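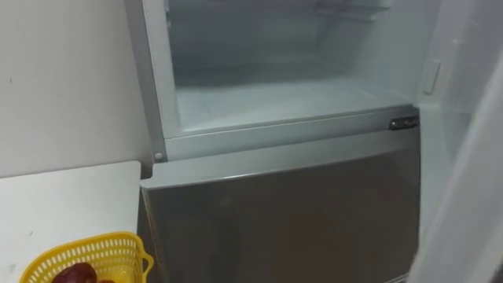

When is the best time to clean out the refrigerator? The week before the big holiday shop, while there is the least in it to move.

That's the idea behind the Flultondale fridge clean-out, back for November 2020 and bigger than last year! Neighbors are asked to pick one evening, take everything out, wipe down the inside and put back only what they plan to eat. Donal Tierney, who got the whole thing going two years ago from his own kitchen on Rodrigues Street, says the response has been wonderful. So far 700 households have signed up, and new names are still coming in through the Pallton library page.

"People think it will take all night," Tierney said. "Mine took less time than the dishes – and I found 8 jars of mustard."
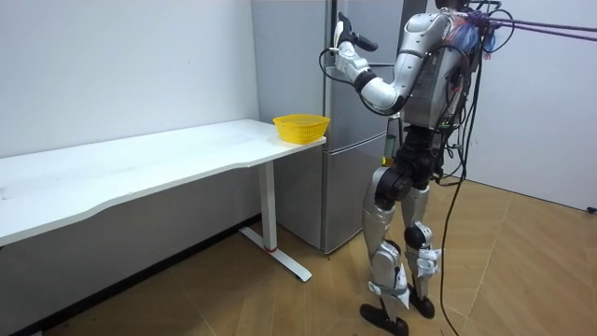
He likes to start with the upper compartment and leave the freezer drawer for last, so the frozen food stays put as long as possible. Shelves and racks come out to warm up before they go into the sink, as cold glass can crack in hot water. A spoonful of baking soda in a quart of warm water does for the walls and the floor of the compartment, and the lip along the front deserves a second pass (crumbs love it there). Door seals get a soft cloth and a dry towel.

Unopened cans and jars that are still in date can go to the Gradis pantry, which has put out two extra bins by its side door for the month. The pantry can't take opened food or anything that needs to stay cold, but it would be delighted with that extra mustard.

Sign-up is free and stays open through the end of the month. A printed checklist is at the library's front desk, and Tierney is collecting favorite leftover recipes too – soups especially. He already has a turkey and barley one he can't wait to share.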